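Skudia talk, speaker notes (my copy, don't put on the shared drive)

Slot is 25 min incl. questions. Keep the software part long, the hardware part short. Water on the left.

1. Opener
Skip the bio. Straight to cloth.
Rigid parts: pose is six numbers and you're done. A shirt: no pose. Mesh, keypoints, whatever you like, all wrong five minutes later.
What we build at Fistitex = the bit between the camera and the gripper command. Perception, a small planner, width control on the fingers. Say "width control" slowly, last time people heard "with control".
All data from wrist view, hand-held gripper, normal bedrooms. No lab table, no green cloth.

2. Seeing the shirt
First job of the stack: which pixels are garment. Sounds easy. White on cream is not easy. Segmenter loves the red and black stripes, they are strong edges and it wants to cut along them.
Point at the T-shirt on the left, then the stripes running between the fingertips. Ask room where they'd put the boundary.
Also mention the clutter by the window, tripod, chair, heap of blankets. All of it goes in the crop. We stopped masking it out in May, model got better not worse.
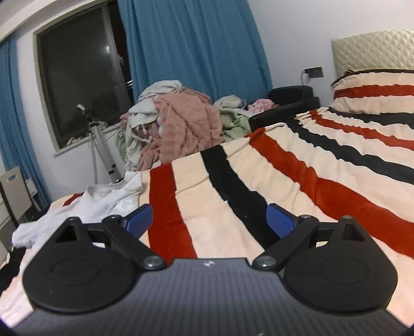 3. Keypoints
Four we care about: neckline, two sleeve ends, hem. Neckline is the anchor, it's the one the net finds most often. Sleeve ends are bad when bunched.
Confidence per keypoint goes to the planner as is, no thresholding upstream. We had a threshold. Cost us a lot of good grasps. Long story, only tell it if asked.
Labels: 4000 frames by hand, rest from the tracker. Tracker labels get a lower weight in the loss.

4. Grasp choice
Planner samples 300 candidates along the near edge, keeps 7, scores those again with the full model. Tried keeping more, too slow for the loop.
Score = cloth between the pads + distance from a crease + does the pull direction make sense.
Slow down here. Cloth gathered to a point between the blue pads, gap nearly shut. Finger width alone tells you very little at this stage, thin fabric is nearly the same number as no fabric. So the check has to use the image too. Two signals, one vote each, disagree = hold still and look again.
Neckline is way off at the far end but still in view, good, the tracker keeps its anchor while the near edge is all bunched up.
Someone always asks about the second device at the left edge. Two-handed capture, each side has its own stream, synced on the host clock. Move on.

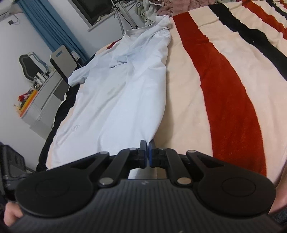 5. The crumpled case
This is the slide people remmeber so don't rush.
Bunched cloth, no neckline you could swear to, no clear sleeve. Keypoint head gives garbage with high confidence. Worst kind.
So: switch policy. If the keypoint layout is geometrically silly (sleeve ends on top of each other etc) drop them and fall back to a fold detector. Fold detector only looks for tall ridges it can straddle. Goal there is "lift something and look again", forget folding for now.
Fingers open, one on each side of the fold. Approach axis comes from the ridge direction, smoothed over 5 frames or it jitters.
Stripes again! Wavy black stripe on the right looks a lot like a crease to the detector. Fix was boring: color-jitter the backgrounds in training, hard.
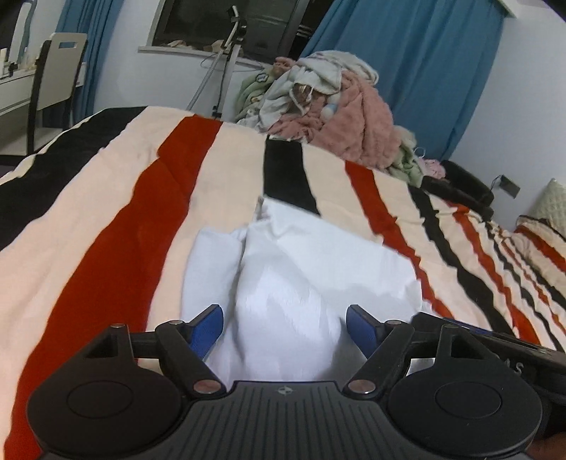 Slide 5: fingers open around the central fold, white cloth on striped blanket.

6. Tooling, quick
Prerngate = our replay viewer. Scrub the video, planner scores drawn on top, gripper width as a strip along the bottom. Every bug I've talked about today was found in it by scrubbing.
Vương is the config format, skip unless there's a nerd in the front row. Diffable, one file per run, ok.
Log raw width before filtering. Please. We filtered first for a whole season of data and can't get it back.

7. What doesn't work
- dark garment across the dark stripes
- two garments touching, gets treated as one
- inside-out shirts, the net doesn't know and niether does the planner
- anything that slides off the near edge of the bed, lost track, restart

Questions
Tactile? Not yet. Blue pads are plain pads as far as the software knows.
Why not end to end? We train one next to this for comparison, harder to debug, no numbers to show yet so don't promise any.
Code? Viewer yes, planner after cleanup.
Leave slide 5 up while they ask.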